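Reading and Writing II – Handout 4: The First Draft
Teacher: Yaqin Meng

Many students wait too long before the first sentence.
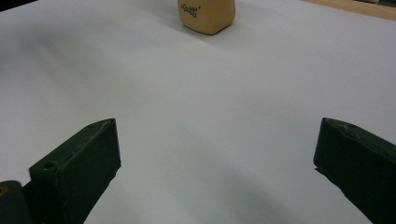

Please begin with the middle part of your essay, the part you know best. The introduction can be written later, also in your second draft. Write 100 words without stopping and do not correct the grammar yet – this we do together in class.

For next time: read the Hudstead letter again, mark 3 places where the writer changes the topic, and bring your draft on paper.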